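Small Business Stock Keeping, Unit 4: Where Things Live
Handout, 15 Jun 2026

Please read before class. We use the Danko shop in Nostport as our case all through this unit.

1. Slow stock and fast stock
A shop with 274 lines does not sell all of them at the same speed. In the Danko records, 37 lines made most of the sales in August. The others moved slowly, and a few did not move. Slow stock still costs money, for it takes space and was already paid for.

2. The reorder point
Reorder point = daily sales x days of delivery + safety stock. If you sell two pieces a day and Neter delivers in nine days, you need 18 plus your safety stock. Students often forget weekends here. Decide first if your days are calendar days or working days, and write it down.

3. Display stock
Goods on hooks are also stock and must be in the count. Small hand tools are easy to miss, whether they hang loose or in a package.
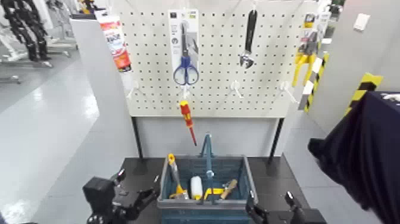
Vojtěch Ondrejka asked whether a piece taken out of its package should keep its full value in the books. My answer is no, if you can no longer sell it as new. Write it down to the price you expect to get.

Homework: exercise 2, reorder points for the Civbridge list.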